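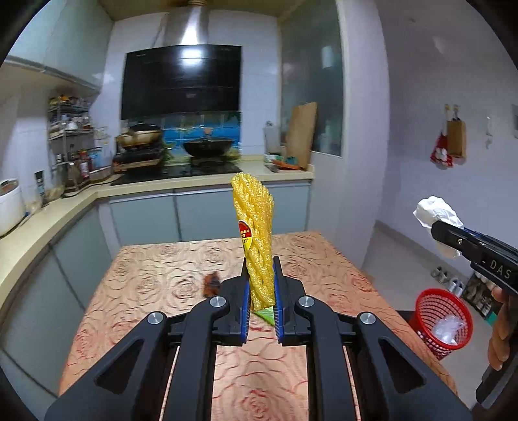

vukia-sync
Time alignment and export for two-gripper recordings

Overview

vukia-sync reads the left and right streams from a pair of hand-held grippers, puts them on a common clock and writes one episode folder per recording. It is used upstream of policy training at Ploven. It does no labelling and does not control an arm.

Usage

 vukia-sync align session/ --out episodes/
 vukia-sync check episodes/ --strict

`align` expects 2 wide-angle video streams and 2 pose logs. A missing log is a hard error. Missing jaw width is filled with NaN and flagged in `report.txt`.

Defaults

- `max_gap`: 300 ms. Longer gaps split the episode.
- `max_frames`: 3000 per episode.
- `centre_crop`: off. Turn it on if your model can't handle the dark corners of the fisheye lens.
- `colour`: passed through unchanged.

Known issues

- Thin mesh and clear plastic upset the depth estimate near the fingertips. Treat depth there as unreliable.
- When one gripper enters the other's view, the mask covers the jaws but often misses the hand. Tavion Mahmoud has a patch in review.
- Patterned tablecloths can cause false loop closures. Raising `min_inliers` to 600 helps.

Changes

29 January 2021: new pose log parser (Ylva Hedlund). Old logs need `--legacy`.

Related
- vukia-calib
- disto-viewer
- lindqvist-format

Maintainer: Ching-wen Lui | © Ploven | Back to top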